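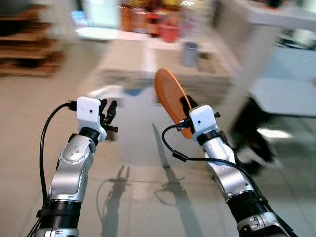 Heller Fliesenboden

Helle Bodenfliesen und Fugen gründlich reinigen

Juli | Von Quentin Bouvier
Drucken | Per E-Mail senden

Helle Fliesen werden mit der Zeit grau, obwohl regelmäßig gewischt wird. Meistens liegt das an zwei Dingen: an einem Film aus Wischmittelresten und an Schmutz, der sich in den Fugen festsetzt. Beides lässt sich ohne Maschine entfernen. Für eine normale Küche sollte man einen halben Tag einplanen, am besten einen, an dem der Raum danach ein paar Stunden nicht betreten werden muss. Bei mir ist das der Freitag.

Die Anleitung gilt für glasierte Keramik und für Feinsteinzeug mit Zementfugen. Naturstein, vor allem Marmor und Kalkstein, verträgt keine Säure. Epoxidfugen brauchen den sauren Schritt nicht.

Was man braucht

Zwei Eimer, einen Schrubber mit mittelharten Borsten, eine schmale Fugenbürste, mehrere Baumwolltücher und einen Staubsauger mit Bürstendüse. Dazu einen alkalischen Grundreiniger und, falls Kalk oder Zementschleier vorhanden ist, einen sauren Reiniger für Zementfugen. Ich nehme den Grundreiniger von Broria in der Flasche zu 1.000 ml und für die Fugen die Bürste von Jitberg. Andere Fabrikate gehen genauso. Handschuhe und Schutzbrille gehören bei beiden Reinigern dazu.

Wichtig: Sauren Reiniger niemals mit chlorhaltigen Mitteln zusammenbringen, auch nicht nacheinander ohne gründliches Spülen. Es entsteht giftiges Chlorgas.

Schritt 1: Raum vorbereiten

Stühle, Teppiche und alles Bewegliche hinausräumen. Den Boden saugen, auch unter der Sockelleiste der Küchenzeile. Wer diesen Schritt auslässt, schiebt später nur Krümel und Haare in die nassen Fugen. Fenster öffnen.

Schritt 2: Probefläche anlegen

Eine unauffällige Stelle hinter der Tür oder unter der Heizung auswählen und den Grundreiniger dort in der vorgesehenen Verdünnung auftragen. Zehn Minuten warten, abnehmen, trocknen lassen. Bleibt der Glanz gleich und verfärbt sich die Fuge nicht, kann es weitergehen.

Schritt 3: Grundreiniger auftragen

Das Mittel nach Etikett verdünnen. Handwarmes Wasser mit 35 Grad reicht aus. Die Lösung mit dem Schrubber in Abschnitten von zwei bis drei Quadratmetern verteilen, von der hintersten Ecke zur Tür hin. Sie darf auf dem Boden stehen, aber nicht antrocknen. Bei Fußbodenheizung diese am Vorabend abschalten.

Nach der Einwirkzeit schrubben, erst längs und dann quer. Das Schmutzwasser mit einem Tuch oder einem Nasssauger aufnehmen. Mit dem Tuch geht es langsamer, für einen kleinen Raum genügt es.

Schritt 4: Fugen bürsten

Die Fugen einzeln mit der Fugenbürste bearbeiten, solange sie noch feucht sind. Keine Drahtbürste verwenden, sie raut den Fugenmörtel auf, und er nimmt danach noch schneller Schmutz an. Mit einem Kniekissen hält man es länger aus.

In der Küche sitzt in den Fugen vor allem Fett, im Bad eher Kalk und Seife. Kalkränder kommen erst nach dem Grundreiniger an die Reihe. Dafür die Fugen mit klarem Wasser vornässen, den sauren Reiniger dünn auftragen, wenige Minuten warten und sofort abspülen.

Schritt 5: Klar nachwischen

Mindestens zweimal mit klarem Wasser wischen und das Wasser oft wechseln. Reste des Grundreinigers sind die häufigste Ursache für neue Schlieren. Zum Schluss mit einem Baumwolltuch trockenreiben.

Schritt 6: Ergebnis prüfen

Den Boden gegen das Licht ansehen, möglichst flach über die Fläche hinweg. Matte Streifen auf glasierten Fliesen sind Reinigerreste, dort noch einmal klar wischen. Bei mattem Feinsteinzeug hilft die Handfläche mehr als das Auge: Fühlt sich die Fliese stumpf und klebrig an, ist der Film noch da.
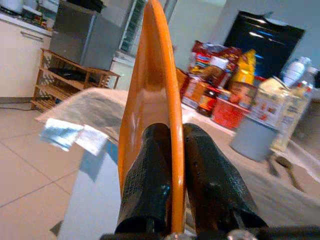
Auf glatten, glänzenden Flächen spiegelt sich das Raumlicht.

Fugen imprägnieren

Zementfugen sind saugfähig. Wer sie imprägniert, hat danach länger Ruhe. Der Boden muss dafür vollständig trocken sein — 24 Stunden sind das Minimum, in schlecht gelüfteten Räumen besser zwei Tage. Die Imprägnierung von Malinowski lässt sich mit einem schmalen Pinsel auftragen. Überschuss auf den Fliesen nach zehn Minuten abwischen, sonst bleiben Ränder.

Danach im Alltag

Einmal pro Woche mit wenig Neutralreiniger wischen, die Dosierkappe dabei wirklich benutzen. Rückfettende Mittel und Schmierseife weglassen, sie legen auf Feinsteinzeug genau den Film an, den man gerade entfernt hat. Rotwein, Kaffee und Tomatensoße gleich aufnehmen, in unbehandelten Fugen ziehen sie schnell ein. Lösen sich Fugen oder bröseln sie, müssen sie ausgekratzt und neu verfugt werden.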